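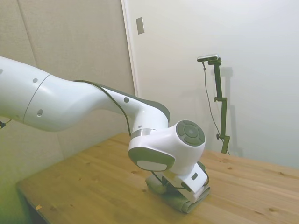 Skekier, the long-awaited second novel from Teemu Tikkanen, reaches bookstores in September, and readers in Clerdale will get it first. Wemley Books is opening its doors at 7 a.m. on publication morning, with coffee on and 600 copies stacked up and ready to go (46 of them signed and numbered, so set an alarm!).

Tikkanen's debut, The Turunen Letters, was a slow-burn romance told almost entirely through mail between two lighthouse keepers, and it won him a devoted following in small bookshops all over the state. The new one picks up with Ilari Laitinen, the grumpy ferry pilot who stole every chapter he wandered into last time. Now he has a book of his own, a leaking boat, and a new neighbor he can't stand for the first 117 pages.

Wemley has taken 1,197 preorders across its stores, the most it has ever had for a romance title. Early readers at the Clerdale shop have been passing a single battered proof around for weeks, and the verdict so far is very happy indeed. The ferry strike chapter comes up again and again, as does a wonderful scene with a borrowed wedding suit.

Tikkanen will read from the opening chapters at the Clerdale store at 6:30 p.m. on the same day, then stay to sign books and take questions. Seats are free but need to be reserved at the front counter. The audiobook follows later in the fall, and the author is already at work on a third story set on the same stretch of coast.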